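Home > Furniture and Rooms > Tables and Desks

Pale tabletop or dark one for a shared workroom?

illov_tomek wrote:
Hello all. We are moving our workroom in Celanberg to a bigger place and I must order four large tables before the end of December. The seller, Domański, offers the same top in light beige or in dark walnut color. The price is 400 for each, and the dark one costs 50 more. My colleagues want dark. I would prefer light, as we have now, but I am afraid of stains from coffee and pens. What is your experience after a few years? I attach the color that I mean.
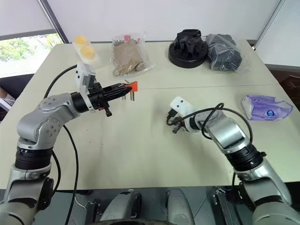
Re: Pale tabletop or dark one for a shared workroom?

mrs_pinecone wrote:
Take the light one. I had a dark desk for six years and I wiped dust from it every morning. On a pale top the dust is there too, but it does not shout at you. Pen marks go away with a little alcohol on a cloth — please try it first in a corner.

Cleleden118 wrote:
I don't agree. Pale tops become yellow near the window, and then you can see exactly where the lamp was standing. We have dark tables and a gray cloth on them when we cut paper. Nobody complained.

mrs_pinecone wrote:
Yellow comes from cheap varnish. It has nothing to do with the color that you choose in the shop.

Cleleden118 wrote:
Maybe, but ours were 900 each, so I would not call them cheap.

illov_tomek wrote:
Thank you both. The window in the new room is to the north, so I worry less about the sun. One more question: is a pale top tiring for the eyes under strong ceiling lamps? I attach one more.
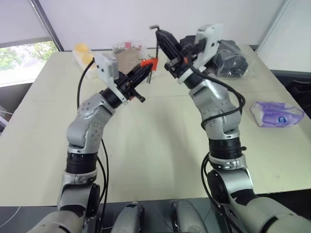
The cream-colored top, large size

quietdrawer wrote:
For the eyes, matte or glossy is more important than light or dark. Ask Domański for a sample in matte and put it under your own lamps for one evening. I would also ask about the edges, as ours opened at the corners in the second winter.

illov_tomek wrote:
I will ask for the sample in both colors. The edges I did not think about at all.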